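The Kenside Fingers

By the time the second gripper came up from Stiddale it was July and the heating in the test room still couldn't be turned off. I worked in my socks. The first gripper, the Badano, had run 1,000 cycles without a fault, and everyone downstairs had more or less decided to buy it.

I liked the Badano. It closed hard and let go when it was told. But it had marked two of the cushions, and the customer sold cushions.

So I bolted on the Kenside fingers, which were grey and blunt and looked like something for stirring paint. I set the wrist camera to save a picture before each move. Then I sent the arm down into the corner and went to fill the kettle.

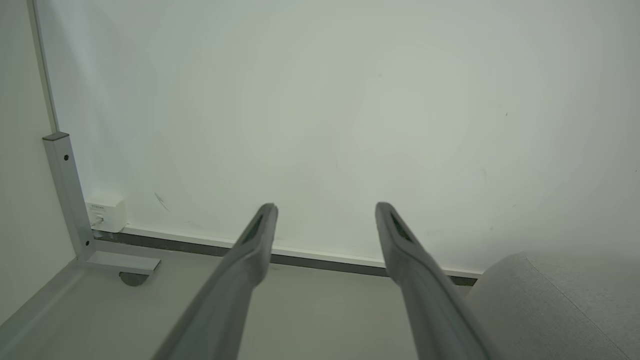
Kenside fingers, open, before the first move.

When I got back it had done nine. I checked the cushion under the lamp and couldn't find a mark on it. I ran it again with the force turned up, then again with the old controller, the Chrysikopoulos, which was slow and made the arm stop and think at the top of each lift. Still no mark.

It dropped one at four o'clock. I wrote that down too.

The woman from purchasing rang before she went home and asked which it was going to be. I said I wanted 3,000 cycles on each. She said the order was going in tomorrow - she had only rung to be polite.

I said all right. I put the phone down, set the counter back to zero and started the Kenside again. Then I sat on the floor with my tea and watched it open and close.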